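**Folding policies: adding a "wait" token during regrasp, results + gripes**

---

**cunar_fold** wrote:

Posting this 29/10/2026 so I stop re-explaining it in DMs. Short version. We fine-tuned our shirt folding policy with one extra output, a per-arm hold signal. If hold fires, that arm freezes its target and the other one keeps going. Labels come from the teleop logs, any stretch where one hand's speed drops under a threshold while the other is moving. No hand labeling.

346 demos. Same demos for baseline and hold version, same backbone, same training steps. 30 trials each, shirt starts flat.

- baseline: 14 good folds
- with hold: 21 good folds

Most of the gain is in the second fold. Baseline likes to drag the whole shirt sideways becuase both hands start closing at once.

---

**ropewalk** wrote:

so 70 percent vs a bit under half. on 30 trials. what are your error bars

---

**cunar_fold** wrote:

Wide. I know. Not claiming it's settled, claiming it's worth a try, it's like 2 lines in the loss.

---

**Skarphéðinn Thoroddsen** wrote:

We tried nearly the same thing at Westerstead last spring and got nothing. Our view was that the chunked actions already encode the pause. If the demo has the right hand sitting still, the policy predicts a flat trajectory for it. Why would a separate bit help?

Also, who scored the folds? Same person who ran them?

---

**cunar_fold** wrote:

Flat in the demo, not flat in the prediction. Plot it. Ours drifts toward the cloth during the pause, small per step but it adds up over a chunk. My guess is averaging across demos where the pause ends at different times.

Scoring was Isla, from clips, without knowing which policy.

---

**isla_h** wrote:

Isla Hinds, the one who scored. Confirming I got the clips shuffled. Criteria was: sleeves inside the outline, no layer flipped back, final shape a rectangle-ish thing. I was strict on the sleeves. Three of them I went back and forth on, 2 of those were hold runs and I failed both.

Where I do disagree with the OP is "shirt starts flat". Flat by whose standard. The start state had wrinkles in plenty of clips and I'd like that logged per trial. Rumpled hem near the grasp point matters a lot more than which policy you run imo

---

**ropewalk** wrote:

^ this. was start order randomized or did you do all the baseline runs and then all the hold runs

---

**cunar_fold** wrote:

Blocks of five, alternating. Not random. Fair point, will shuffle next time.

---

**gostville_bench** wrote:

Replicated half of this at Gostville over the weekend, parallel jaw grippers, towels only. Hold made zero difference for us. Towels are easy tho, both were near ceiling. Did you see the drift on anything besides shirts?

---

**cunar_fold** wrote:

Haven't run towels. Would expect nothing there either, the arms do mirror motions so there's no long pause to mess up.

And I'd bet hands vs jaws is part of it. With fingers there's a slow close, the policy is still settling the grip while the other arm wants to leave. Our setup for reference, black table top, white cloth or tee, left hand at the cloth edge and right one open off to the side:

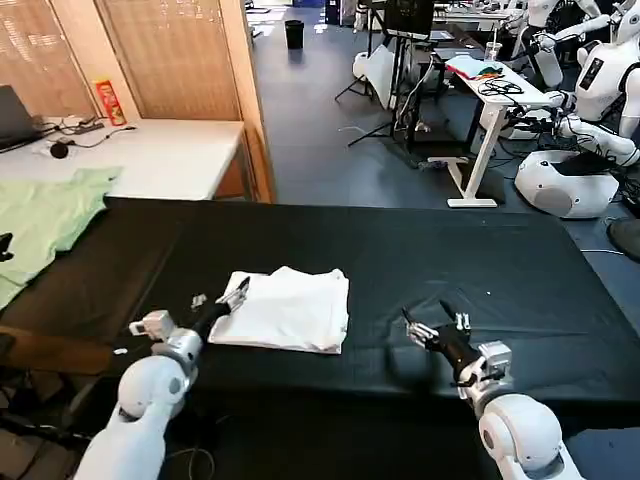 So the failure I keep harping on is the right hand creeping in at that stage. With hold on, the creep in the commanded targets is gone, you can see it in the joint logs even on trials that failed later for other reasons. That's the part I trust more than the fold counts tbh. The counts could move with a new seed.

---

**Skarphéðinn Thoroddsen** wrote:

OK, the commanded target plot is a better argument than the success rate. Lead with that. I still think shorter chunks would get you the same thing for free. Çetinkaya smoothing on the overlap would too, probably.

---

**cunar_fold** wrote:

Tried shorter chunks. Drift goes down, but it gets jittery at the grasp. Haven't tried the smoothing, I'll put it in the next batch.

---

**ropewalk** wrote:

post the threshold you used for the labels? cant reproduce without it

---

**isla_h** wrote:

and the start state photos pls. per trial.

---

**cunar_fold** wrote:

Threshold is in the config, pushing tonight. Start photos I only have for the hold runs, will redo baseline with them.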